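Last updated: July

Part two: Getting the Tetow label printer talking to your stock list

If you've done part one you'll have Grerkilora on the shop computer and your product list typed in or imported. If your list is still in a notebook, go back, because none of what follows will make sense without it. Ours came to 848 lines when I first loaded it and it took me most of a wet week, so I do sympathise.

I wrote this up for the two other village shops that buy through Gisler, then people kept asking for a copy, so it's grown a bit. I'm a shopkeeper and I don't understand printers any better than you do. I've just set this one up four times now.

What you'll want on the counter

The printer, its power lead, the USB cable (the short grey one in the lid, easy to miss), one roll of labels and a pencil. I use the Plolimine rolls, 500 labels to a roll and 40 mm wide. The ones that come free in the box are narrower and they're only good for testing. Use them for testing! I stuck a whole shelf up with mine and had to peel the lot off with a butter knife.

Loading the roll

1. Leave the printer unplugged for now.

2. Press both side catches in and lift the lid. It feels as if it's going to snap. Mine hasn't yet.

3. Pull the two roll guides apart as far as they'll go. They move together, so you only need to push one.

4. Drop the roll in with the labels coming off the top, facing up. If they're coming off from underneath you'll print on the backing paper and get a long ribbon of nothing.

5. Close the guides up until they just touch the roll, then ease them back a hair. Too tight and the labels come out on a slant.

6. Feed the end of the roll out past the tear bar, a finger's width or so, and shut the lid. You want two clicks, one from each side.

Caution: the black bar inside the lid gets hot after a long run. I've touched it, and you needn't. Give it a few minutes with the lid up before you change a roll.

Plugging in and the first feed

7. Plug the power in first and switch on at the back. The light blinks orange, then goes green. If it stays orange, open the lid and close it again, harder.

8. Hold the feed button down until the printer starts pushing labels out, then let go. It'll waste three or four while it works out where the gaps are. Let it. If you grab them it loses its place and you have to start this step over.

9. Now plug in the USB cable. Windows makes its little noise and after a minute it should say it's found something called Tetow Label. Ours said "Unknown device" until I moved the cable from the front of the computer to the back – I've no idea why, but Emil Lanz at the other shop had the same thing.

Note: don't let Windows make it your main printer. It will offer. Say no, or the next time you print an invoice it'll arrive as a string of 40 mm stamps.

Telling Grerkilora which label you've got

10. Open Grerkilora, go to Settings, then Printing, then Labels. There are two things called Labels on that page. You want the lower one.

11. Pick Tetow from the list. If it isn't there, close the program completely, open it again and look once more.

12. Set the width to 40. Leave the height on Automatic. I spent an evening measuring the height with a ruler and putting it in by hand, and every label crept down a little further than the last until the prices were printing across the gap.

13. Untick "Fit to page". It squashes the barcode, and a squashed barcode won't scan.

14. Press Print Test. You should get one label with a box round the edge and a nonsense product in the middle. All four sides of the box ought to be there. If the left side is missing, move the left margin up by 2 and try again.

15. Once it's right, write the settings in pencil on the underside of the lid. You'll thank yourself after the next update, which put all of mine back to the beginning.

Choosing what goes on the label

This is the bit I enjoyed. You can put nearly anything on, and your first go will have far too much. Mine had the product name, price, price per 100 g, supplier, reorder number, barcode and the date, all in letters you'd need a magnifying glass for. Verena Kälin, who has been shopping with us since before my time and isn't shy, stood in front of the tinned tomatoes and asked me which of those numbers she was supposed to pay.

So, what I'd do:

16. Open Label Designer and choose Blank. The ready-made ones are all built for the narrow roll.

17. Drag Name to the top. Set it bold and let it run over two lines, because there's always something like "organic wholewheat fusilli with spelt" that won't go on one.

18. Drag Price to the right-hand side and make it as big as it will go without touching the name.

19. Put Unit Price small underneath. Check what you're obliged to show where you are, as I can only speak for our canton.

20. Barcode along the bottom. Keep a clear bit of white at each end of it, the scanner needs that.

21. Save it with a name you'll recognise. I have "Shelf", "Shelf new" and "Shelf new 2" and I couldn't tell you which is which.

Products with names you can't type

We carry a fair few imported things, mostly because a handful of families asked and then everybody else started buying them too. Sauces, noodles, tea, crisps, sweets. Grerkilora is perfectly happy with Chinese or Thai or Greek in the name field, but the printer is fussier, and if you haven't told it what to do it prints a row of little empty boxes.

22. In Label Designer, click the Name field, then Font, and change it to one with "Unicode" after it. There's only one on the list. It's a bit plain.

23. Type a short name in your own language first, then the original name behind it if you've got it. I copy ours out of the supplier's order sheet and paste it in. Don't try to draw it from the packet by hand, I did that once and a customer very politely told me what I'd written.

24. Fill in the Search Word field as well. It never prints, it's only for you at the till. Put whatever you and your staff call the thing. We've got one down as "the hot ones". 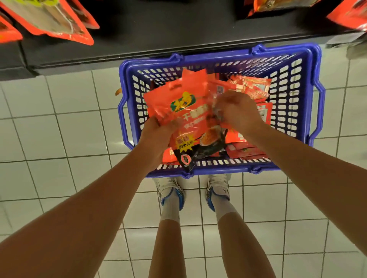

25. Scan each product's own barcode into the Barcode field while you've got it in your hand. Most imports have a perfectly good barcode on the back and you don't need to make one up. If the scanner beeps but nothing appears, click in the field first. I still forget that.

26. Where flavours look alike, scan every one separately. Makers often give each flavour its own code, and if you only enter the first, the till will refuse the rest just when there's a queue.

Note: if a product has no barcode at all, press Generate and Grerkilora will give you one starting with a 2. Those are for use inside your own shop, so they won't clash with anything real.

Printing the whole shelf

27. Go to Products and tick the ones you want, or filter by shelf if you were organised enough to fill in the Shelf column. I wasn't, and did it later, sitting on an upturned crate with the laptop on my knees.

28. Press Print Labels and check the number in the corner before you say yes. It counts copies by your stock level unless you change "Copies" to 1. So if you've got forty tins of chickpeas you'll get forty labels for chickpeas. Ask me how I know.

29. Print one shelf at a time and stick those up before starting the next. A long curl of labels on the floor gets walked on, and then it's on somebody's shoe.

30. When you've finished a shelf, scan three or four labels at random and see that the till shows the right price.

Caution: if you change a price in Grerkilora, the till picks it up straight away and the shelf label obviously doesn't. Run "Changed since last print" before you open. I do ours at 7 with the first coffee.

If it goes wrong

Labels come out blank: the roll is upside down, or it's the wrong sort of paper. Scratch one with a fingernail. If it leaves a dark line the paper's fine and you've loaded it the wrong way up.

Pale stripe down every label: dust on the black bar. Switch off, let it cool, wipe it with a soft cloth and a drop of alcohol cleaner. Never a knife.

Light flashes orange and green together: I've had this twice. Unplugged it overnight, fine in the morning. The proper booklet says to send it back.

It prints one label and skips one: do step 8 again.

Part three is the cash drawer. I'm still arguing with mine, so give me a bit longer on that.

Comments

Emil Lanz
The back USB socket worked for me too, but only with the cable that came in the lid. A longer one from the drawer did nothing at all.

marktgasse_laden
Thank you for step 28! Read it one day too late. Does anyone want some labels for pearl barley?

Ruedi B.
My list of fonts doesn't have a Unicode one. Is it a separate download?

Reply from the author
It's in there after you update, Ruedi – Help, then Check for Updates. Write your margins down before you press it.

Verena Kälin
I can read the tomatoes now. The tea is still too small.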